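**Cemow 3, two-arm motion planner — review**

Jan 31, 2023

We replaced our in-house planner with Cemow 3 in July and have run it on the bimanual cell since then. Perception is unchanged: Nollunano for block poses, published to the planner over the usual bridge. The test task is joining two studded toy blocks, one arm per block.

Installation took an afternoon. The config file is a single YAML of 869 lines, most of which can be left alone. The collision margin can't. At the default of 12 mm the planner rejects nearly every grasp close to the tabletop, and the log reports only "no valid goal." We set it to 3 mm for the fingers and kept the default for the forearms.

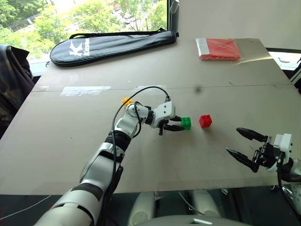
*Left gripper on the green block, right gripper open toward the red one.*

Arm-to-arm checking is the strong point. Both trajectories are solved on one timeline, and replanning after a pose update stays under 200 ms on our machine. Vergara, which we tried earlier, plans the arms in sequence and stalls when the workspaces overlap.

Weak points: cables are not modeled, so we added a padded capsule at each wrist by hand. Small objects partly hidden by an arm drop out of the planning scene as soon as Nollunano loses them — there is a persistence flag, but it is off by default and missing from the manual. The Cultorex simulator plugin loads but ignores finger joint limits.

Recommended for two-arm tabletop work. For a single arm, the older release does the same job with less setup.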